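Visit to the Hurgate Romance and Fantasy Fiction Fair

Members of the Stotach Readers' Circle attended the Hurgate fair in August, at the invitation of the organizers. Doors opened at 9:30 a.m., and almost 300 visitors had signed in by noon. The fair gave over its main hall to 92 authors, most of them writing paranormal romance, with a smaller room set aside for readings.

The morning reading was given by Sérgio Rebelo, who presented two chapters of Rena, the second book in his series on a family of river spirits. He spoke afterward about the difficulty of keeping a curse believable across several volumes, and took questions on the order in which the books should be read. He recommends starting with the first, although the second was written to stand alone.
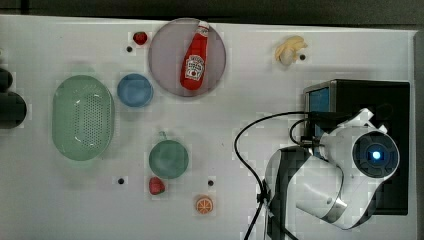 The Declercq imprint held its session after lunch. Its editors reported that 1,032 manuscripts were received during the last open call, of which five were accepted for publication. Shifter stories remain the largest group. The editors asked for more ghost stories and for shorter opening chapters — a request that drew some discussion from the floor.

Our members also toured the used book tables, where early paperbacks in several long series were on sale. The Circle bought a number of titles for its lending shelf, and these may be borrowed from the next meeting onward. Signed copies of Rena are to be kept for reading on site only.

The Circle thanks the organizers for their welcome. Members wishing to attend next year should give their names to the secretary before the end of the spring term.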